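Luletbridge Makers and Menders Forum
General > Automation and Robotics

Thread: Can any of them do chores yet?

Started by gumleaf_garage, 2018-03-08

My sister runs a two-chair hair and makeup place and asked me if there was anything she could buy that would tidy up at the end of the day. Sweeping, putting tools back, folding towels, wiping the counter. I told her no, apart from the sweeping, and she didn't believe me because she'd seen a video of one folding a shirt. So I'm asking here before I get told off again. Is there any machine a normal person can buy that does more than the floor?

---

tinsnips

No.

---

Paddock_Bob

Floor, dishes, clothes washing. We've had machines for those for years and they work because you bring the mess to the machine, or the mess is flat. Everything else you do yourself.

---

rivet_and_rye

I'd argue with "flat". Our Paju does the shop floor every night and it still gets stuck on the mat by the compressor. I paid 200 for it second-hand in January and it has earned that back in swarf alone, but I wouldn't call it reliable. It won't go near the grey mat at all. It thinks the edge is a drop.

---

Paddock_Bob

Turn the mat over. Ours has the same sensor and it stopped complaining when the lighter side was up.

---

rivet_and_rye

Both sides are grey.

---

kavinda.u

I do maintenance at a packing plant, so a bit of the shop-floor side. We have a Drumach cell that loads cartons. It does 1,488 cartons on a day shift if the supply is good and it never puts one in the wrong spot. But the cartons come down a chute, all the same size, facing the same way. Last month purchasing changed to a glossier tape and the thing stopped every few minutes until we changed the lighting over the chute. It took 15 days to get that signed off and finished.

That's a machine doing a job it was built around. Your sister's counter is a different job every night.

Kavinda Uddin

---

gumleaf_garage

Thanks Kavinda, that's more or less what I tried to say to her and made a mess of. She'll want to know why a phone can recognise her face but an arm can't put a comb in a jar.

---

socketset_jo

I think you lot are being too gloomy. Seeing the comb is mostly solved. Cameras are cheap and the software to pick out an object on a bench is free if you've got the patience. Arms have come down in price too. I'd say five years for a bench-top one that does small tidying in a salon or a dental surgery, somewhere with a fixed counter and the same tools every day.

---

tinsnips

They said five years when I was an apprentice.

---

Paddock_Bob

Jo, who pays for it? A junior does the whole counter in ten minutes and answers the phone while she does it.

---

socketset_jo

Same was said about dishwashers. And I didn't say it would be cheap on day one.

---

rivet_and_rye

I'm with Jo on the seeing and with Bob on the money. The bit you've both skipped is the hand. I tried the Adora kit gripper at home, the two-finger one, on a tray of 136 mixed fasteners. Hex bolts were fine. Anything thin and lying down, like split pins, it pushed along the tray or pinched at an angle. I gave up and sold it on.

---

kavinda.u

Agree about the hand. We use suction for cartons so we don't have to think about it.

---

socketset_jo 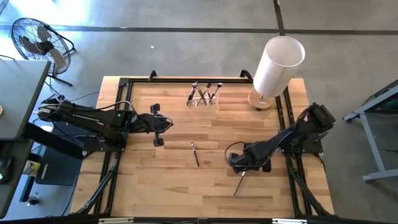
Makeup brushes are a fair test for your sister's question, Gumleaf, because they're thin, light and roll if you look at them. They also have a right way up, and a clean-up that puts them away bristles down is no use to anyone. With two arms you can at least have one on each side of the counter. The holder is a small clear acrylic one with three brushes in it already, leaning across each other, so anything going in has to find a gap between them. One more is lying loose on the wood and the right gripper is holding another, pointing down. Clear plastic is hard on depth cameras as well, they tend to look straight through it. Even so, I'd take that over Rivet's split pins, as a brush handle gives you something to pinch.

---

Paddock_Bob

Holding one is the easy half. Get back to me when it's done a full day's worth with no one standing next to it.

---

rivet_and_rye

I'd swap the holder for a wide, heavy cup. Half of automation is changing the furniture.

---

socketset_jo

Then change the furniture. Kavinda's plant changed the lights.

---

gumleaf_garage

I'll tell her floor only for now, and to buy a wider cup. Rivet, does the Paju pick up hair or does it wrap round the roller?

---

rivet_and_rye

Wraps. Keep a seam ripper handy and do the roller once a week.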